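Comparing hand-held grippers: wide wrist camera or head camera for judging finger gap?

Posted in Robots and Automation > Grippers and Cameras

jella_bench
I have a pair of hand-held grippers and I'm trying to decide which camera view to trust when I check how far open the fingers are. Each gripper has its own fisheye camera looking out over the fingers, and there is also a head camera that sees both grippers together. My plan is to use them for folding clothes on a bed. Views from both kinds of camera:

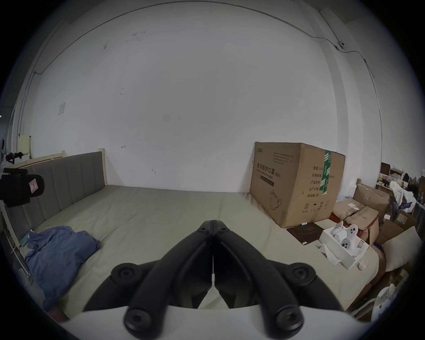
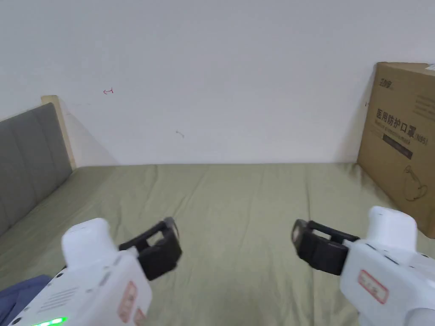
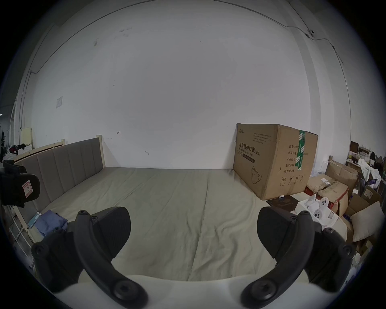
First and third: gripper camera, fingers closed and then fingers open. Second: head camera, both grippers over the sheet.

My trouble is with the in-between positions. Fully closed is easy to read from the gripper camera because the fingers meet in a seam. Fully open is easy too. When the fingers are partway, I get one opening from the gripper camera and a different one from the head camera, and the controller gives me a third number. The controller reports 0 to 1000, with 1000 being fully open. I set both grippers to 500 and they did not look the same to me.

I am using the Prurklow controller with the stock firmware. The logging software is Risavell, and it puts all three video streams on one timeline. The head camera and the gripper cameras are set to the same frame rate. I have not changed any lens settings.

Two things I would like to know. Should I be measuring from video at all, or only from the controller? And if I can keep only one kind of camera for the folding work, which one would you keep? I would like to save the storage if I can.

oral_tooling
I ran the same kind of comparison in May with a different pair, so some of this may not carry over.

Use the controller number for the opening, but calibrate it first. The scale is only as good as the two end points stored in it. If one gripper was calibrated with the fingers squeezed hard and the other with them just touching, 500 will mean a different opening on each. Close the first one until the pads touch, save that as zero, open it to the stop, save that as 1000, then do the other one the same way. Do it with nothing between the pads. I would repeat it after any screw on the fingers has been loosened or tightened.

To check it, cut a block to a known width. Mine is 13 mm. Close each gripper on the block and write down the reading. Do that five times per gripper. If the two sides agree within a few counts, leave them alone. If they don't, the stored end points are probably wrong on one side, or a finger has play in it. Wiggle the fingers by hand before you blame the software.

I would not measure from the gripper camera without correcting the lens. A straight bed rail comes out bent in that kind of view, and a distance near the rim is not on the same scale as a distance in the middle. The finger tips are closer to the middle than the bases are, so you also get a different answer depending on where along the finger you measure. There is a fisheye calibration routine in most vision libraries. It takes a printed checkerboard and a bit of patience.

The head camera has less bending, but the angle is bad for this. It sees the jaws from the side, and the angle changes each time a hand turns. It is good for where the two hands are relative to each other. It is poor for how open they are.

For folding I would keep both. If you have to drop one, drop the head camera and keep the gripper views – they show the tips and the cloth together, and that is the part you will want when a grasp fails.

pallet_side
keep the head cam. with cloth you need to know where both hands are at once and a wrist view only gives you one side. storage is cheap, just lower the resolution

greycable
Mostly agree with oral_tooling, with one addition. Check the timing before you compare any numbers. Matching frame rates does not mean the streams start together. When I set up Risavell my head camera was two frames behind the gripper cameras, and during a fast close that was enough to make the readings look wrong. Snap both grippers shut where the head camera can see them and step through frame by frame. The closed position should show up at the same timestamp in all three streams. If it doesn't, set the offset in the stream settings and test again.

If the in-between readings only disagree while the fingers are moving, it is timing. If they disagree while everything is held still, go back to the calibration steps.

On which camera to keep, it depends on what you do with the recordings. For checking grasps, the gripper cameras. For checking the order of the folds, the head camera. I record all of them for the first few sessions of a new task and decide after I have looked at what I used.

jella_bench
Thanks. I will redo the end points on both grippers and cut a block. I had not thought about the start offset, so I'll run the snap test before that. Keeping all three streams for now.

We use cookies to keep you signed in and to see which pages are read. By continuing to use this site you accept our cookie policy. Accept | Manage settings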